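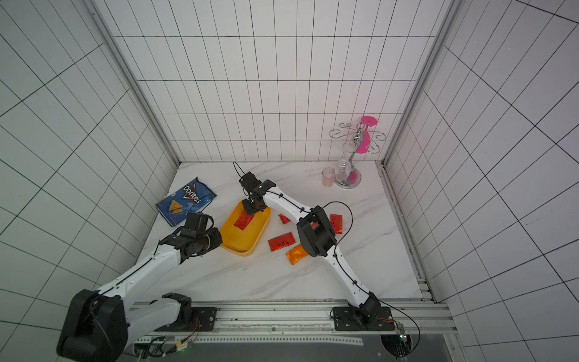 Yogesh Grewal wrote to me that the Galtov atlas of lost empires is too thin to be of any use, and that 163 maps cannot explain why the Ottomans fell. I have had my copy since January and I do not agree with him, or only by half.

The book has 544 pages and the maps are clear. Borders are drawn for every ten years, so you can follow how Austria-Hungary came apart after 1918 without turning back all the time. I liked very much the part on railways. The text is by Theda Schmieder, and she writes short sentences, which is good for a reader like me.

Where Yogesh is right: the causes are treated quickly. Debt gets 2 pages. The chapter on Portugal stops in 1961 with Goa – I looked for Angola and found one line on page 174. Also the index is poor, and place names are given sometimes in the old form and sometimes in the new one.

The paper is heavy and the binding of mine is still tight. I would buy it again for the maps, but for the reasons of collapse you need a second book beside it.

Four stars out of five.

Posted May 23, 2024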